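From: Thaís Fontes
To: stedmont-windband-library
Subject: Re: [windband-library] numbering, again, and the missing horn parts

Houda, all,

Sorry, been meaning to answer this since it landed. Typing fast between things so forgive the state of it. Going to go bit by bit under your questions.

On Jun 23, 2025, Houda Chraibi wrote:
> Hi everyone,
>
> I've now been through the first two cabinets in the Andrade
> building and I have questions before I go any further.
>
> 1. The old card index gives every piece a number by date of
> purchase. The Bumuvley catalog gives it a different number.
> The folder itself sometimes has a third number in red pencil.
> Which one do we believe?
>
> 2. Are marches a separate series? Half of them are in the
> small cabinet with M numbers and the other half are in with
> everything else.
>
> 3. The D minor suite has no 2nd horn and no 4th horn. The
> score is there. Bassoon is a photocopy of a photocopy and I
> can't read the last line. Did somebody take originals home
> after the spring concert?
>
> 4. I would like to throw away the rubber bands. All of them.
> They have melted onto things.
>
> 5. Seraina says the folders should stand on their spines and
> Boonmee says flat. I have been doing flat. Please tell me now
> if I have to redo two cabinets.
>
> Houda

1. The numbering

Believe the Bumuvley number. Always. The card index was kept up properly until the old librarian moved away and after that people wrote whatever they liked on the cards, including in one case a phone number for a piano tuner. The catalog runs up to 2799 now and every number in it points at a real folder, or did the last time Wilmer and I went through it.

Red pencil is older than both. It's the cupboard and shelf in the school where the band rehearsed before Stedmont gave us the rooms in the Andrade building. So 4/11 in red means cupboard four, shelf eleven, in a school that has since been knocked down. Means nothing. But please don't erase it!! A few of the very old sets have no other way of being matched up - the percussion got split from the winds at some point and stored seperately, and the red pencil is the only thing that says they belong together. I found the timpani part for an overture that way, three cabinets off from the rest of it, in a folder marked "misc drums."

What I do: Bumuvley number top right of the folder, soft pencil, nice and big. Old card number goes in the notes field. Then leave the card alone.

If you find a folder with no catalog number, don't invent one. Put it aside and send me title, arranger, publisher, and what parts are in it. Arranger matters more than you'd think. We have the same opera selection in two arrangements, in different keys, and a few years back the clarinets got one and the brass got the other. Went on for eight bars before the conductor stopped it. Boonmee was on euphonium and swears he thought it was meant to sound like that.

2. Marches

Ugh. Yes, were a separate series, no, aren't any more. The M cabinet was because march-size parts (the little cards for the lyre) fall down behind the full-size ones and never come out again. So size was the reason. Then somebody decided M meant march and started putting full-size marches in there as well, and they don't fit, and the corners bend.

So can we say: small format goes in the small cabinet, whatever it is. Full size goes in the main run, march or not. In the catalog there's a "format" box and I'd like it filled in from now on, just S or F. Leave the M numbers in notes.

There's one set that's both. Full-size score, small parts. I'd put the lot in the small cabinet with the score lying on top. Wilmer disagrees, he wants a dummy sheet in the main run saying where it is. Fine by me if he makes the dummy sheets.

3. Missing horns

This one's my fault, partly. The sign-out sheet for spring got left on a music stand and the stand went back to the school with the sheet still on it. I asked for it, they had recycled it. So no record.

I've written to all four horns. First and third handed theirs in (you have those). Second horn was a sub who came in for the concert and I only have an email address for her that bounces. Seraina might have a number, she drove her home. Fourth says it's in the car. It has been in the car since before the concert so I wouldn't expect it to be lovely.

If we can't get the second horn back, we have the score, and we own the set, so I'd rather write to the publisher and ask about a replacement part before anybody starts copying things out. They've been ok about this before. Took until September that time, though, so if it's going on the fall program somebody needs to decide soon. I can do the letter. I need the plate number from the bottom of the first page of any part - could you send me that, Houda? Should be small letters then digits, center, under the last staff.

Same with the bassoon. There was a proper bassoon part once, I've played next to it. It had a coffee ring on the slow movement. If anyone spots a coffee ring, shout.

And going forward, new rule, or old rule that I'm going to be annoying about: folder doesn't get numbered for the next concert until the last one is back in. We've got 50 black stand folders and every time we let people keep them over the break we end up with pencil markings for one program and music for another.

4. Rubber bands

Throw them away. Throw them ALL away, with my blessing. Where they've stuck, don't pull. Slide something thin and flat under, I use an old plastic loyalty card, and go slowly along with the paper held down. If it won't come, leave it in a clean sheet and I'll look at it. The brown stain doesn't come out, I've given up on that.

To hold the sets together, plain paper wrap, a strip about the width of your hand round the middle of the parts, tucked and not taped. No tape on anything, please. Also no paper clips. And no bulldog clips which somebody has been very keen on in the overtures, A to F.

The Vakard folders are the ones with the flap and the gusset. We have two boxes left in the tall closet, behind the stands. They're for the fat sets, anything with score plus a full set of parts that won't shut in a normal one. Don't use them for a trio. I know they're nicer.

5. Flat or on the spine

You don't have to redo anything. Flat is fine in the wide drawers, that's what they're for, only don't go deeper than your forearm or nobody will ever lift the pile to get at the bottom one. Spine down for the Vakards, in the open shelving, because they've got a stiff base and can stand it. Seraina is thinking of those, Boonmee is thinking of the drawers, they've been having this argument for years without noticing it's about two different bits of furniture.

What does need doing is leaving room. The drawer with the film music is so full that the handle came off in my hand. If you get to it before I do, take a handful out of the front and start a second drawer, and don't worry about the order, I'll shuffle it after.

Other things while I'm here

Wilmer, the catalog export you sent is missing the composer column, or it's there but blank. Could you run it again? I think it drops it when you tick "short list". Also the accents are all mangled, I'm in there as a donor and my name has come out with a copyright sign in the middle of it.

Condition codes. We said A, B, C and then people started writing B+ and B minus. Just the letter. A is play from it tomorrow, B is play from it if you must, C is needs something done. If it's C, write what, one line. "C, fl 1 page 3 torn" is perfect. "C, sad" is not, whoever that was.

Duplicates. Don't weed yet. I know there are four copies of the same hymn book but the brass quintet takes them out in December and the outdoor ones come back wet. Let me ask them first.

Percussion. Please unfold every percussion part all the way. Half of ours are stuck-together foldouts and there's usually a second one asleep inside the first. That's how we lost the xylophone solo, then bought it, then found it.

Keys to the Andrade building: Boonmee has one, I have one. The front desk will let you in if you sign, but they go at five on the dot, and they do lock up whether or not your coat's still inside. The light on the stairs is on the left, lower than you expect.

I can be there two evenings next week. Happy to take the card index home and type up the gaps if somebody can help me get the drawers to the car, they're heavier than they look and the bottom one has no stop on it so it just keeps coming.
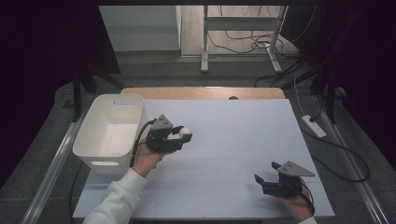
Also also - the pencils. We need soft ones, 2B or so, and a white eraser, not the pink kind, the pink ones smear. I'll pick some up and bring the receipt.

Houda thank you for doing the two cabinets, it's a horrible job and you've got further in a month then the rest of us did in a year. Send me that plate number when you can.

Thaís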